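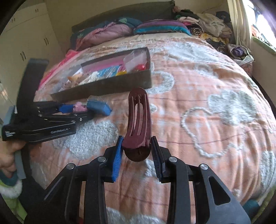
Stolgate Tamora Wardrobe, White

Home > Bedroom > Wardrobes > Freestanding > Tamora

In stock. Ships flat in two cartons.

The Tamora is a freestanding two-door wardrobe for bedrooms where there is no built-in closet. It has a full-width hanging rail, one fixed shelf above the rail, and a lower section that can be left open for shoes and bags or fitted with the drawer kit sold separately.

The cabinet is made from particleboard with a matte white finish on the outside and a pale gray finish on the inside. The back panel comes in two pieces that slide into grooves in the sides. Once both are in place, the cabinet is much stiffer, so don't skip the back panel even if the wardrobe will stand in a corner where you never see it.

The doors hang on Czerwiński soft-close hinges, four to a door. Each hinge adjusts up and down, in and out, and side to side with an ordinary Phillips screwdriver. Most floors are not level, and you should expect to spend a few minutes on the hinges after the wardrobe is in its final spot. Check them again after a month of use.

Specifications

Height: 210 cm
Doors: two, hinged, can be hung with or without handles
Hanging rail: steel, oval section
Fixed shelf: one
Adjustable feet: yes, 20 mm of travel, reached from inside the cabinet
Wall bracket: included
Wall screws and anchors: not included
Finish: matte white outside, pale gray inside
Item number: 2749-W

Room height

The Tamora can be built standing up or lying down. If you build it lying down, you need more headroom than the finished height to tip it up. Measure from the floor to the lowest point of the ceiling, including any light fixture or beam, before you start. If space is tight, follow the upright instructions on the second sheet. Two people are needed either way.

Assembly

All panels are marked with a letter on a small sticker along an unfinished edge. Lay them out and check them against the parts list before you open the hardware bags. The cam locks turn clockwise and should stop firmly. Do not use a power driver on them. Glue is not required, and if you use it you won't be able to take the wardrobe apart to move it.

The wardrobe must be fixed to the wall. The bracket goes at the top of the cabinet, behind the fixed shelf. Choose screws and anchors that suit your wall; a hardware store can help if you aren't sure what the wall is made of.

Care

Wipe with a soft cloth and a little mild dish soap, then dry. Scouring pads and cleaners with bleach will dull the matte finish. Small chips on the edges can be filled with the white touch-up stick, item 2749-T.

Extras that fit

Gorkus two-drawer kit. Sits on the floor of the cabinet and takes up the lower section. Long coats will touch the top of it.
Gorkus extra shelf. Fits the same pin holes as the drawer kit. You can use one or the other, but they won't fit together.
Stolgate door hooks. Pack of four, for belts, scarves and bags. They slip over the top edge of the door and don't need screws.

Delivery and returns

We deliver to the first dry area inside your building. Carrying upstairs is extra and has to be booked when you order. Returns are accepted on unopened cartons. If a panel is damaged, keep the carton, send us a photo of the damage and the sticker letter, and we will ship that panel on its own.

The older Tamora with chrome handles was discontinued in February. Doors from that version do not fit this cabinet, but the hanging rail and the feet are the same parts.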